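About us

Hello, and thanks for clicking on the page most people skip! I'm one of the two people who started Oststead, and I've been asked to write this because I'm the one who talks too much.

We gather examples for robots to learn from. If you're building a system that's meant to pick things up, put them down and generally be of some use in a kitchen, it needs to see an awful lot of picking up and putting down first. We do that part. One of our operators guides the arm through a task, the cameras and the joint readings are saved together, and at the end you have one example. Then the operator does it again with everything moved about a bit, and again, and again (it's oddly soothing once you get into the swing of it, a bit like shelling peas).
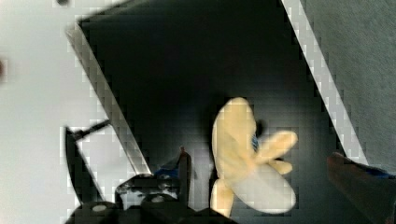 We started out in a spare room above a print shop, with one arm and a table that wobbled. The wobble got into all our early recordings and we had to throw the lot away, which was a miserable week. These days we have a proper unit at Drekholm, with five stations, heavy tables and a kettle that belongs to everybody and gets descaled by me.

What goes on the tables

Mostly things you'd find at home, plus plenty of toy food. I'm very fond of the toy food. Soft toys are a good test of a gripper because they squash and flop, and they never sit quite the same way twice. A hard plastic block can be grabbed the same way all day long. A plush banana with its peel hanging out in different directions asks a lot more of the person driving, and what the person works out on the spot is exactly what we want to save.
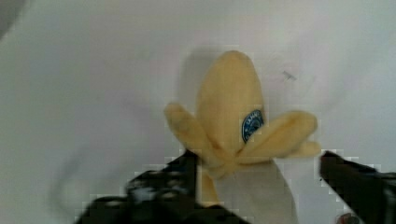
The plush banana between the gripper fingers, peel and all.

Each task gets written down in one plain sentence before anyone records it. If two operators read the sentence and do different things, the sentence goes back to whoever wrote it (usually me, I'm afraid). Our longest-running set is called Nornau, and it's all kitchen tabletop work — cups, pots, pretend fruit, a few bigger things to get in the way. We change the layout between runs so that a system can't just learn that the plate always lives in the same corner.

People ask whether we tidy up first. No! A real worktop has a bottle lying down on something and a bit of fruit that has rolled off on its own, so we want some of that in the recordings too.

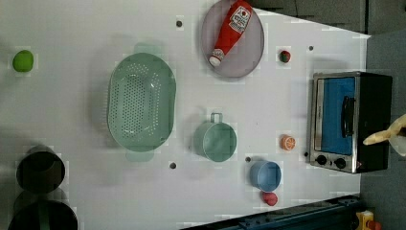
I should say something about how we check things, as it takes up nearly as much of the day as the recording does. Every example is watched back by somebody other than the person who made it. They mark where the grasp starts, where it ends, and whether the job in the sentence got done. Fumbled goes are kept and labelled as fumbled. Some customers want them and some don't, but we'd sooner hand over the choice than make it for you. Anything where a camera dropped out or the timings don't line up goes in the bin, however lovely the grasp was.

Nornau is also where we try out new operators. You spend your first morning on the soft toys, and it's fine to be dreadful at it. We pay by the hour and never by the number of examples, so there's no rushing, and you swap off the controls when your hands have had enough. I still do a shift most Mondays and I'm solidly average.

The notes

Alongside the recordings we keep a running notebook on the website called Carrilho. It's where we put the smaller stuff, like how we settled on our camera positions, or why we rewrote all the task sentences one July. The latest entry is about grasping soft things low down, and I've put the start of it on this page so you get the flavour.

Holding on to the soft end

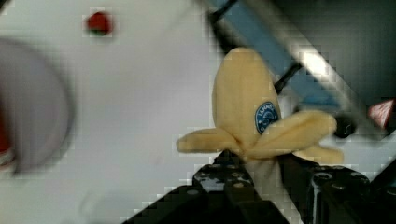
2 min read

A tall soft toy can be held by the middle or by the bottom, and our operators were split on which to use. Holding it low leaves the top free to lean, so you have to move more gently, but the wrist camera gets a much better view of the thing you're carrying. We now ask for both in every batch and tag them separately. The full entry has the wording we give operators, along with a grumble from me about peel flaps.

Getting in touch

If you've got a task you'd like examples of, write and tell us in ordinary words what the robot should end up doing. Don't worry about a specification, we'll ask for the fiddly bits later. Visitors are welcome at Drekholm too, and you can have a go on the controls if a station is free. Ring the bell on the side door, the front one sticks.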